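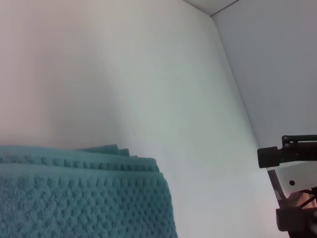
Linen Room Helper, Part Time - Orellana Guest House, Urkcombe

If you are the sort of person who straightens the towels in other people's bathrooms, please keep reading, we may have been looking for you for quite a while. Orellana Guest House is a family-run place at the top end of Urkcombe, and our linen room is the busiest corner of the whole building. We need another pair of hands in there from September, mostly in the mornings, and we would love those hands to belong to somebody who likes folding and doesn't mind doing a lot of it.

What the work is like

Most of your shift will be towels. Bath towels, hand towels, the little ones for the washstands, and the textured ones with the nubby, waffle-like weave that guests are forever asking us about (we get asked where to buy them more often than we get asked about breakfast!). Those bumpy ones are lovely and thick and they take a bit of getting used to. They like to spring open, so you have to smooth each fold down with the flat of your hand before you go on to the next one, and line up the finished edge along the top so the stitched band shows nice and straight. You'll get the feel of it by the end of your first week, and if you don't, we'll sit down and fold together until you do.

We sort by color as well as size. Each floor has its own, and the dusty blue-greens are for the garden rooms. Please don't worry about learning it all before you come, there is a chart on the inside of the cupboard door.

Apart from the towels you would be:

Checking sheets and pillowcases for stains and pulled threads, and putting aside anything that needs mending
Stacking the shelves so the oldest linen gets used first
Making up the room bundles for the housekeepers, ready by 10 a.m.
Writing down what goes out to Sarneck Laundry and ticking it off when it comes back
Keeping the folding table and the floor clean

We send out more than 300 pieces in a busy week, so it is steady work, and you will be on your feet for a good part of it. There's a stool, and you are very welcome to use it. The full bags can be heavy, and we ask everybody to fetch a second person for those.

Who we would like to hear from

You don't need hotel experience. One of our best folders came to us from a bakery and another had been at home with her children for years - both of them had tidy habits and a bit of patience, and that counts for far more with us than a long resume. We do ask that you can get here on time, that you can read a short list and follow it, and that you tell us when something has gone wrong. A missing pillowcase is no great tragedy if we hear about it the same morning.

Hours and pay

Mornings, 20 hours a week, with one Sunday shift in every month. Pay is hourly and we'll tell you the rate when we first talk, along with how it goes up after your training period. You get lunch from our kitchen on every working day, two aprons, and a place to leave your bicycle.

How to apply

Write us a short letter or drop in at the front desk any afternoon and ask for the housekeeping office. Tell us a little about yourself, which mornings suit you and when you could start. Please put reference 3267 on your letter so it lands in the right tray. We'll invite you in for a cup of coffee, a look around, and half an hour of folding with the team, and we will answer everyone who writes, even if it takes us a few days to get through the pile.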